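Ultville Companion Animal Owners' Forum
Board: Health and Veterinary Care
Topic: Dental cleaning without anaesthetic for older dogs

Posted by: jaehoon_jin
Member, 90 posts

Good evening. I would appreciate members' views on a matter our household has been unable to settle. Our spaniel cross, Naven, is 13 years of age. At her check-up in June the veterinarian noted moderate tartar on the upper molars and recommended a full scale and polish under general anaesthetic. A grooming salon near us offers what it calls a gentle dental, performed while the dog is awake. The price difference is considerable, and I am uneasy about anaesthetic at her age. Has any member had experience of either procedure with a senior dog?

Posted by: M. Nam (Moderator)

Thank you for your enquiry, Mr Jin. Members are reminded that replies represent personal experience and do not replace veterinary advice. Please also refrain from naming individual salons or clinics where the comment is unfavourable.

My own position is that an awake clean improves the appearance of the outer tooth surface and very little else. Periodontal disease develops beneath the gum line, and a conscious dog will not tolerate proper probing or dental X-rays.

Posted by: Drillwood
Member, 2,902 posts

I must respectfully disagree with the moderator, at least in part. Our terrier had a heart murmur and our veterinarian was not prepared to anaesthetise him for anything short of an emergency. We had his teeth scaled awake on two occasions and his breath improved markedly. For some animals the choice is between an imperfect clean and none.

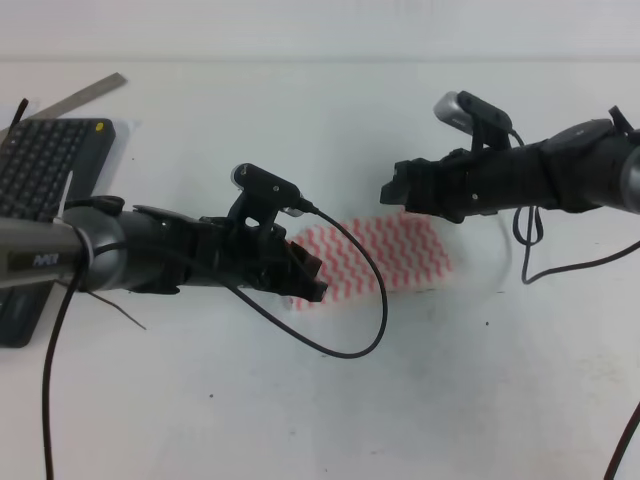
Tabletop with patterned cloth.

Posted by: g.choo
Member, 3,000 posts

Drillwood, I accept that your dog's circumstances were particular. I would nonetheless caution against treating breath as a measure of oral health. Our late greyhound had pleasant breath and clean-looking teeth following an awake scale, and the X-rays taken that winter showed two abscessed roots. He had been eating normally throughout. I regret the delay.

Mr Jin, has your clinic offered pre-anaesthetic blood work? It would be prudent to request it before reaching a decision.

Posted by: Drillwood

I did not suggest that breath was a measure of anything. I reported an improvement, and I stand by it. I would also observe that the cost of X-rays is beyond many pensioners on this board.

Posted by: P. Krishnan
Member

It may assist to ask the clinic for an itemised estimate. Ours separated the blood panel, intravenous fluids, monitoring and any extractions, and agreed to telephone before proceeding with the last of these. Our dog was admitted at 8 am and was home for her dinner, somewhat groggy. Daily brushing with an enzymatic toothpaste made for dogs has been our programme since. Human toothpaste should not be used.

Posted by: jaehoon_jin

I am grateful to all who have replied. The clinic will do the blood work first, and I have asked for the estimate in the form Mr Krishnan describes. My wife remains in favour of the salon. Could anyone recommend a toothpaste flavour for a dog who refuses poultry?

Posted by: g.choo

Ours took the malt one without complaint.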